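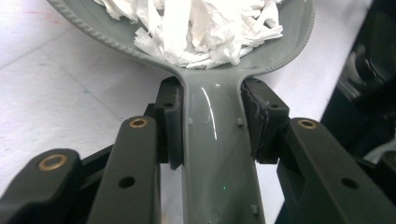 Scooping results, second pass

Tuesday, February 7, 2023

The retrained policy finished its evaluation over the weekend, so I can put numbers next to the complaint I made last time, that our scooping score was mostly a measure of how well the policy could find the scoop.

Setup first. The training set is 1104 demonstrations of one task: pick up the scoop by the handle, load it with shredded paper, carry it over, tip it into the receiving tray. All of them were recorded with the hand-held gripper, with the camera on the tool. The policy sees that camera only. There is no external view and no force signal, and the gripper width is the only thing it knows about contact. Training ran to 2000 epochs, which is more than it needs. Validation loss stops saying anything useful well before that, and I kept the last checkpoint so nobody could accuse me of picking a nice one.

Evaluation was 160 rollouts on the arm, split evenly between the old action representation and the new one. The old one predicts absolute poses in the workspace frame. The new one predicts each pose relative to the gripper pose at the time of inference. Everything else was held fixed: same encoder, same horizon, same demonstrations. Benedicta Osei ran the trials and did not know which checkpoint was loaded.

Scoring is by stage. A rollout gets credit for grasp, load, transport and pour separately, and a later stage can only be scored if the earlier ones passed.

Absolute poses: 80 rollouts, 61 grasps, 44 loads, 31 transports, 28 pours.
Relative poses: 80 rollouts, 74 grasps, 66 loads, 58 transports, 55 pours.

The grasp difference is the least interesting part. Most of the absolute failures there were with the tray moved away from where it tends to sit in the demonstrations, and we knew that would hurt. Transport is the column I care about. Conditional on a successful load, the absolute policy kept the paper in the bowl 31 times out of 44 and the relative policy 58 out of 66. I had expected those two rates to be closer, given that both policies have the same picture of a loaded scoop to work from.

Edem Alhassan went through the transport failures and sorted them by hand. The larger group is handle rotation. The pads pinch the handle just below the neck of the bowl, and a smooth plastic handle can pivot there under load. Once it has rotated a few degrees, the tool pose and the bowl pose no longer agree, and a policy that thinks in tool poses will carry a tilted bowl along a perfectly level path. Both policies do this. The relative one seems to correct for it more often, and I don't have a good account of the mechanism. My guess is that it leans harder on the image because the absolute coordinates are no longer available as a shortcut. That is a guess. An ablation with the image blurred during transport would be a start.

The smaller group is paper catching. Shredded paper does not behave like grain. It clumps, strands hang over the rim, and one strand snagged on the tray wall can pull out half the load. Otakar Sýkora has argued for switching to dry beans, which would give cleaner statistics. I would like to keep the paper. It is forgiving of a bad scoop and unforgiving of a bad carry, and we already have beans in the Cocco set.

Two caveats on the numbers. Eighty trials per condition is enough to believe the direction of the transport result, and I would not defend the second digit. Also, "load" means any visible paper in the bowl when it leaves the tray, so a few shreds count the same as a heap. I would rather weigh the output — there is a scale on the next bench — but the old trials were not weighed, and I wanted the definition to match.

Next up is replacing the pad surface, then rerunning transport alone from a fixed, preloaded grasp. That should separate the slip from the policy. Data loader changes are merged; if you have a local copy from January, the relative transform was applied in the wrong order for the second half of each episode and you need to rebuild the cache.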